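Gray bins for odds and ends, lids or no lids?
Posted in: Storage and Sorting
23 replies, 2,678 views

tallcupboard
I'm clearing out a utility room and want to move everything that doesn't have a home into open bins. Dishes we only use outside, brushes, pet stuff, soft things, all of it. I was looking at the Hudel gray ones because they're deep and plain. The store also carries the Prandley version with a lid for a few dollars more. Is the lid worth it? I have 20 feet of shelf to fill and I'd like to buy once.

marlow_k
Skip the lids. I bought the Prandley set in April and the lids have been in the garage since the first week. If you have to take a lid off to put away a cup, the cup ends up on top of the lid.

dustpan79
I disagree with that. Open bins on a shelf collect dust and you end up washing bowls before you can use them. I have lids on everything above eye level and no lids below. It works fine.

marlow_k
Depends what's in them. For dishes, sure. For brushes it makes no difference.

tallcupboard
Mine would be mixed, at least at first. I don't have enough of any one thing to fill a bin.

harborlane
Mixed is where it goes wrong, in my experience. I had a bin that was half kitchen and half cleaning supplies and I couldn't find anything in it without dumping it out on the floor. One category per bin, even if the bin is mostly empty.

pebblecount
I go the other way. A few things in a big bin is fine as long as they sit in one layer and you can see them all from the top. I'd keep the brush apart from the dishes, though.

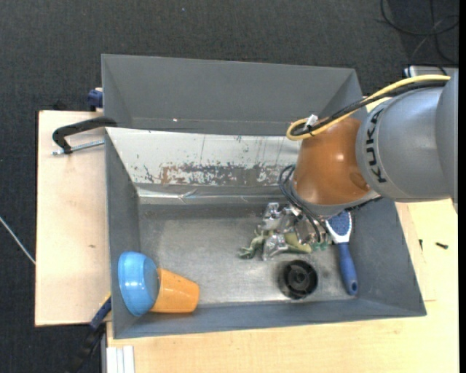

Blue bowl, orange cup and brush in the front bin, second gray bin right behind it.

That's the amount I mean. With a bowl, a cup, a brush and a couple of other things you don't need dividers. Add a second layer and you do.

dustpan79
I wouldn't put a brush in with a bowl and a cup at all. Even a clean brush.

pebblecount
Agreed, the brush should go in the back one. I was talking about how much to put in.

harborlane
Is there enough room between the two bins to get your fingers in? I push mine right up against each other and then I can't lift one without dragging the other.

pebblecount
Leave a finger's width if your shelf is deep enough. If it isn't, pull the front one out first. I wouldn't buy a different bin over it.

nineteenhooks
Has anyone tried the Garrido wire baskets instead? You can see into them from the side, so you don't have to pull them down. I hang my brushes on hooks – 19 of them along one wall – and use baskets for the rest.

marlow_k
Had them. Handles poke through the wire and catch on the next basket. Good for towels and anything soft. Not good for anything with a handle.

tallcupboard
Soft stuff is maybe a third of what I have, so I could do wire for that and solid for the rest. Does the Hudel one flex when it's full? The one in the store felt thin.

harborlane
A little at the long sides. I've had mine on a wire rack for two years and none have cracked. I wouldn't fill one with cans.

dustpan79
Zumodine sells clip-on labels that fit that rim. Put one on the front even if you think you'll remember what's in there.

marlow_k
Masking tape does the same job.

dustpan79
Masking tape leaves glue behind when you change it – and you will change it.

tallcupboard
OK, I'm going with the open Hudel bins on the low shelves and two Prandley ones with lids for the top, dishes in the lidded ones. Brushes get their own bin. I'll start with six and see how far that gets me before I order the rest.

harborlane
Measure the shelf depth before you order. The handles add a bit on each end and the listing doesn't include them.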